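Home | Kitchen | Laundry | Workshop | Contact

I fold cloths for a living, or I did until the robot at Kerura took over the plain ones. Now I mostly sort and check, and my wrists are so much happier! My tip from the new routine (it works at home too): lay each cloth out singly on a dark mat, corners showing, before anything tries to grab it.
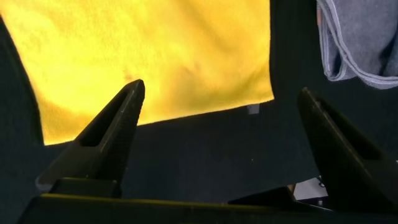 Yellow cloth on a dark surface, gripper open.

Keep colors apart as well. We do batches of up to 40, and Orestis shakes out the lint between them. I do miss the chatting over the folding table, but I get to train the new starters now, and I love that part.

We use cookies to improve your visit. Accept | Settings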